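Grodero Spelling and Reading Cards, Set B

Product code: 429
Publisher: Arnstead Educational Supplies

Set B follows on from the first Grodero set and is intended for learners who already know the alphabet and can read short words aloud. The box contains 200 double-sided cards, a teacher's booklet of 86 pages and a storage tray with dividers. Each card carries a word on the front and a short sentence using it on the back.

The words are grouped by topic, among them food, weather, travel and the home. Topics may be taught in any order. The booklet gives suggested activities for pairs and small groups, with a record sheet that schools may photocopy for use in their own classes. 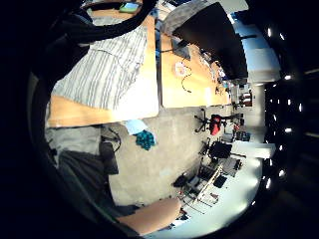

Replacement cards are supplied singly or by topic. Orders should state the card number printed in the lower corner. Schools that hold the earlier edition should note that its numbering differs from Set B.

Delivery to mainland addresses is included on orders over £100. Unopened sets may be returned within the period shown on the invoice.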